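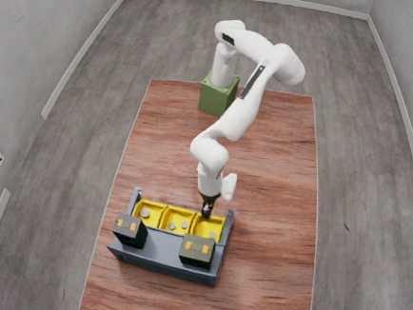 Sentencing Outcomes in Musician Assault Cases
Project report, Taltstead

The project compared press coverage of assault cases involving touring musicians with the court records. The archive search returned 3,753 articles. After duplicates were removed, 500 were read in full and matched to 32 closed cases. Coverage fell sharply after the arrest – in most cases the sentence got one short item.

Two cases were dropped, including that of the Zindside bassist, whose file was sealed.

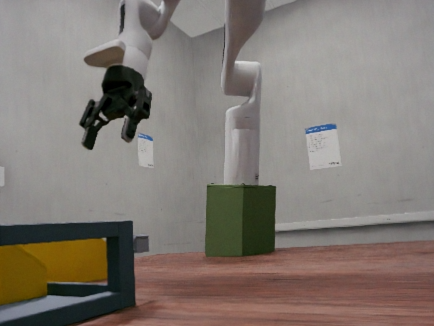
Why were open cases left out?
Charges are often reduced before a plea, so an open case has no final outcome to compare with the coverage.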